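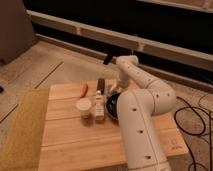
September, wash trials, notebook 3

Started just after seven so I could get two loads through before the Stirton tablecloths came back. Really pleased with how this morning went, so writing it all down while I remember the order of things.

Load A: kitchen cloths from the Lorkach canteen, the heavy checked ones, bad with fryer oil as usual. Kept the main wash where it was and moved the alkali into the prewash, which is Azucena's idea from last month. I had my doubts (it makes for a very frothy drain) but the cloths came out so much better! The grey cast along the hems has nearly gone. Held three up at the window next to three from the old recipe and Cosimo picked the new ones straight off without being told which was which.

Load B: same cloths, same recipe, prewash cut by 5 minutes. Not as good. Oil still in the thick part of the hem, and you can smell it once the iron goes over. So the time matters as well as the dose. Put it back to the full length for all of next week.

Rinse water: still slippery after the second rinse on A. Third rinse sorted it. I'd love to get away with two, for the water bill, but cooks complain about stiff cloths and they're right to. Azucena thinks a bit more sour in the last rinse would do the same job. Try that before we give up on it.

Napkins. 394 in from Daltari, counted twice, sheet says the same. Lipstick is the big one here, plus something orange that I think is turmeric. Ordinary wash takes the lipstick down to a pink shadow. Pulled 30 of the worst and gave them an overnight soak in the small tub, lid on. Will look first thing. If the orange shifts I'll be delighted, as we've been sending those to rag for as long as I've worked here.

Note to whoever is on the ironer: the napkins are going through too wet on the left side. Cosimo had a look and reckons the padding has gone flat at that end. He's turned the speed down a notch for now and they come out crisp, with lovely square corners, but it slows the folding table. New padding on order.

Aprons: nothing tried today. The ties are knotting round each other again in the tumble. Azucena says net bags. I say tie them in pairs. We'll do a load each way and see, loser makes the tea.

Pan, the little café by the bridge, want to know if they can go from white tea towels to the blue stripe. Fine by me, the stripe hides a lot and it stands up to a hot wash. Need to do a colour test though, the last blue we bought bled into everything. Cut a strip, sew it to a white square, run it hot with load A tomorrow. Ask them for their numbers before promising anything.

Stirton cloths arrived at half ten, more than we expected and a good few with candle wax. Scraped what would scrape. Brown paper and a warm iron on the rest before they go near water. Slow work but so satisfying when the whole patch lifts in one go.

To do
Check the soak
Load A again with extra sour, two rinses
Blue stripe test
Chase padding
Top up the prewash drum, dip stick says low
Copy the new dose onto the card by machine 3, the old one is still up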